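Waiting Out the Mill Lot in Lillden 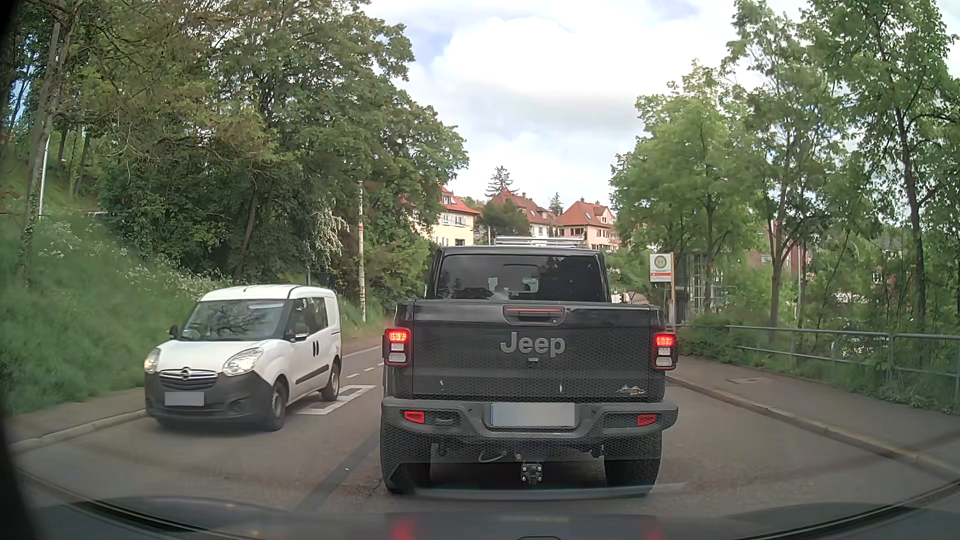
Photo: Mostyn Monthly

I've lived in Lillden long enough to have sat through three plans for the old mill lot, and I'll admit it, I like this one! The town wants 50 apartments over shops, a footpath down to the river and a small square (with shade, please). My neighbors mostly want to talk about parking. Fair enough, Bikport built its square first and its parking five years later. The council votes in July, and I'll be in the back row with a sandwich.

Contact us | © Mostyn Monthly | Back to top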